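Housing > Wotirdale > Unit Checks > Kitchen and Dining

Unit 107, kitchen and dining table
Checked by: Nayeli Guzmán
Date: 26 February 2018
Tenant contact: Aslı Bilgin

1. Outlets and cords
Two wall outlets on the tile, black cords hanging down from them. Covers to be checked for cracks by Gilberto on his round.
Result: OK, with comment. Shorten the cords with ties so they can't reach the stove side.

2. Electric kettle
Kept on the dining table on a light wooden tray. Tray sits flat. Keep it back from the table edge, and don't run the cord across the cloth when filling cups.
Result: OK.

3. Tablecloth
Patterned cloth, gold-yellow. A cloth can be pulled, and the kettle comes with it. Tenant was told to use clips at the corners if small children visit.
Result: Advice given.

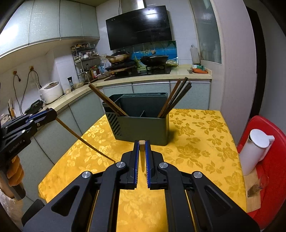 4. Countertop
Rice cooker on the counter, spice rack farther along. Steam from the cooker should not go straight up into the upper cabinets. Pull it forward while cooking and push it back when done.
Result: Advice given.

5. Range hood
Black glass hood, metal duct up to the ceiling. Filter wash is every February in this building. Orlando Echeverri has the log.
Result: Log to be seen. Open.

6. Chopsticks and holder
Green holder, divided, with slots for air. Wooden chopsticks should go in dry, tips up or down as the tenant likes, but all the same way. Throw out any that are split, fuzzy at the tip or dark with mold. Wash the holder weekly, including the bottom.
Long bamboo sticks should not be left lying on the table. Pointed ends are a poke hazard for anyone leaning over.
Result: Recheck next visit.
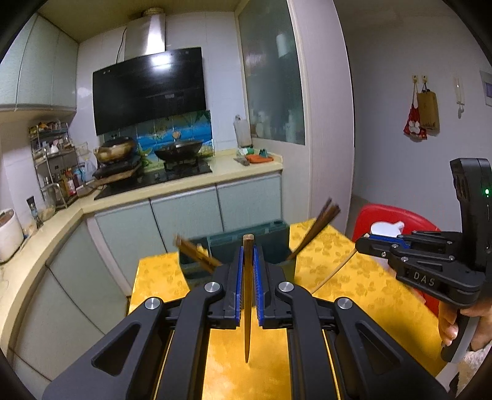
Item 6: chopstick holder and long bamboo stick on dining table.

7. Chairs
Red plastic chair at the table. Press on each leg and look for white stress lines where leg meets seat. Seats are for sitting, so clear off anything left on them.
Result: Clear seat. Legs to be checked at recheck.

Open items: 5, 6, 7
Follow-up: Gilberto Flores, ext. 521
Copy to: Ailbhe Duggan, Wotirdale office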